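Call for Participants: Bimanual Manipulation Demonstration and Open Day, Wodstead
Last updated: May 5, 2026
Reading time: 3 minutes

Ranora is looking for 32 adult participants for the September open day at its Wodstead site. Participants attend a demonstration of a two-armed robot, direct a short series of tabletop trials by spoken request, and complete a written rating form after each one. No background in robotics or programming is needed.

The demonstration uses two multi-fingered hands working over a plain table. The props are a round plate and a toy hamburger. The basic task is to place the hamburger on the plate. Variants change the start positions, the hand used and the wording of the request.
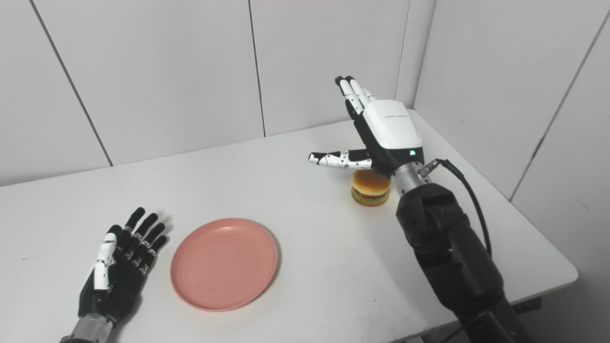 After the last session one participant, Mollel, wrote that the rating form took longer to fill in than the trial itself, and asked for fewer questions on timing and more on whether the motion was easy to predict. The form has been revised to match. It now fits on one sheet, with four items on predictability and two on timing.

What participants do

Each session lasts 90 minutes, including a safety briefing and one break. You stay behind the marked line while the arms are powered. Requests are read from a card in the first half and given in your own words in the second. Staff handle all resets of the table.

Trials are scored from joint logs and from your ratings. The present log holds 3,852 trials, of which 224 were stopped before completion. Stopped trials are kept in the data set, and you will be asked to rate those as well -- please do not leave the form blank if a trial ends early.

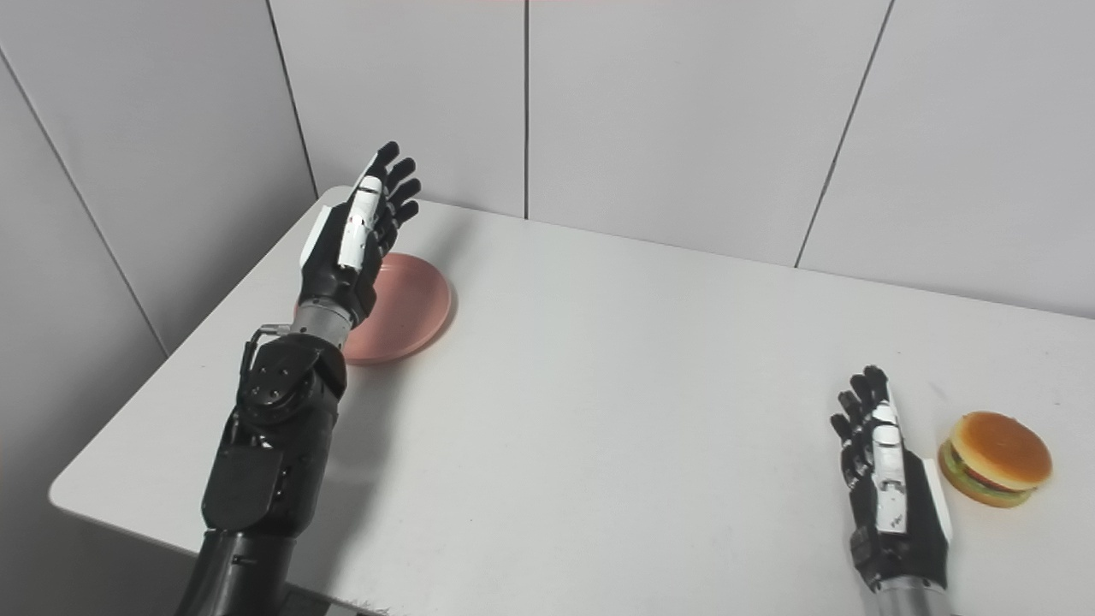
Demonstration Coordinator, Ranora, Wodstead site

Who can apply

Applicants must be 18 or older and able to read printed English at normal size. Corrected vision is fine. We are short of left-handed participants and of people who have never seen a robot arm in operation, and both groups will be placed first. Employees of Ranora or of Florkier, which supplies the data logging software, are not eligible.

Participants receive a fixed payment after the session. Travel within the county is repaid against receipts. Parking is free at the north entrance.

Fingertip position and grip force are recorded on every trial. Your voice is recorded during the second half only. Recordings are stored under a number and are not used in publicity. 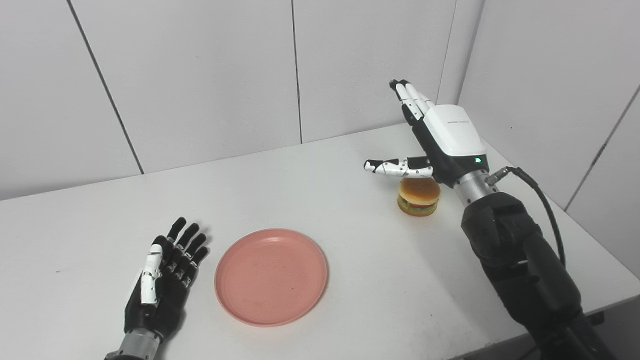
Could a participant ask for the same trial twice, one reader wanted to know, if the first attempt was hard to follow? Yes. Each person may call for two repeats per session. Both the first attempt and the repeat are scored.

How to apply

Send a short message through the contact form on the Ranora site with the subject line "Wodstead open day". State your age, your preferred hand and whether you can attend in the morning or the afternoon. Places are confirmed in writing -- if you have not had a confirmation, do not travel.

Related items
Visiting the Wodstead site: access and parking
Florkier logging software: notes for session staff
Vacancy: test technician, hands and wrists
Trial log passes 1,500 entries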